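Dondanitz Knit Cloths – Grey, Pack of 7

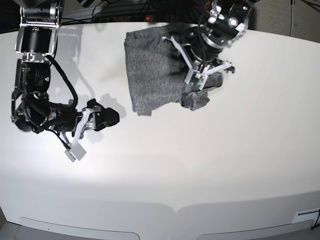

Grey knit cloth over a white tabletop.

I started making these because I was fed up with kitchen cloths that went slimy after a fortnight. My gran knitted hers from leftover cotton and they lasted for years, so I borrowed her pattern, swapped the yarn a few times (the first lot shed fluff over everything, sorry to my early customers!) and ended up with the one I sell now.

You get seven cloths in a pack, all the same grey. I've been asked for other colours and there'll be a dark green in September if the dye behaves itself.

Mine get used for drying glasses, wiping down worktops and, on one bad evening, mopping up most of a bottle of squash. They feel a bit stiff out of the packet – give them a wash first and they soften up nicely.

Size: 30 cm square
Yarn: 100% cotton
Wash: 60 degrees, no fabric softener
Drying: line or low tumble, expect a little shrinkage the first time

Lucía Collado wrote to ask whether they're any good on windows. Not really, I'm afraid! The knit leaves streaks, so I'd use something flatter for glass. They're lovely for dusting though, slightly damp.

I knit in batches of roughly 200 and post twice a week. If it says out of stock, pop your email in the box and I'll write when the next lot is ready. Opened packs can come back too, as long as the cloths haven't been washed.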